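Power strips at a shared desk – how do you guys deal with heaters?

derotberg_dan
Renting a desk in the Storkham building, 35 desks on our floor, maybe two wall outlets that work. People keep pluging strips into strips. Tripped the breaker again in June with laptops only. What do you all allow?

nestor_dumlao
One strip per desk, straight to the wall. No heaters, no kettles. Ever. We had 77 people on one floor and it worked fine once that rule was printed and taped up.

quillback
Disagree on kettles. A kettle runs three minutes. Heater runs all day, thats your problem.

nestor_dumlao
Three minutes times everybody at 9 am. No thanks.

derotberg_dan
Ours has blue sockets, takes a bunch of plug types. Tan table, white wall panels. 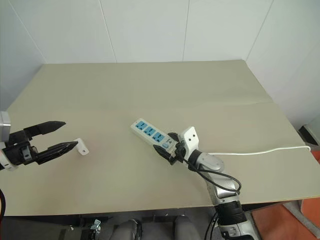
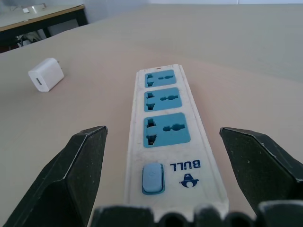 Landlord quoted 1,274 to add a circuit. Split between tenants, but two of them won't pay. Worth it or keep fighting over strips?

quillback
Pay it. Cheaper than lost work. We paid 568 for ours but the panel was right there in the hall.

mossy_lane
Get a second quote first. And read your lease – wiring is on the landlord in a lot of them. Mine tried to bill us too, dropped it after one email.

nestor_dumlao
^ this. Also check the rating on the back of every strip. No label, toss it.

quillback
Still say kettles are ok

derotberg_dan
Digging out the lease tonight. Kettle stays in the kitchen for now, sorry quill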